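Call for participants: two-arm gripper trial at Dalness
Location: Okimard test hall, on site only

Dalness is looking for 15 persons who will operate a pair of robot arms and help us to compare two sets of gripper fingers, Lenz and Bukano. The task is the packing of a café takeout order: paper cups, lids, cup carriers and a paper bag with rope handles.
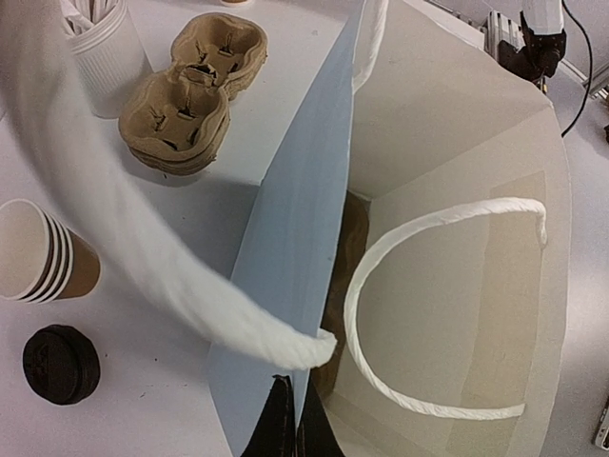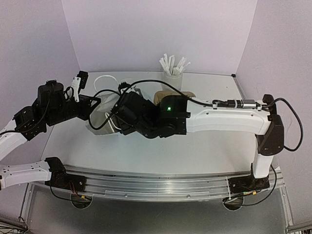
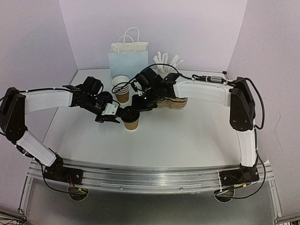
You do not need experience with robots. Each participant makes 20 packing runs, half of them with each set of fingers, and fills in a short form after every change. Please write also what annoyed you – small remarks are very useful for us. You should be at least 18 years old, see well at close distance (glasses are fine) and be able to sit for 2 hours with breaks.

The sessions take place in March, in the morning or in the afternoon. Travel costs inside the city are paid back against a ticket.

To apply, please send a few lines with your possible times to Roswitha Sperling and mention the reference 2974.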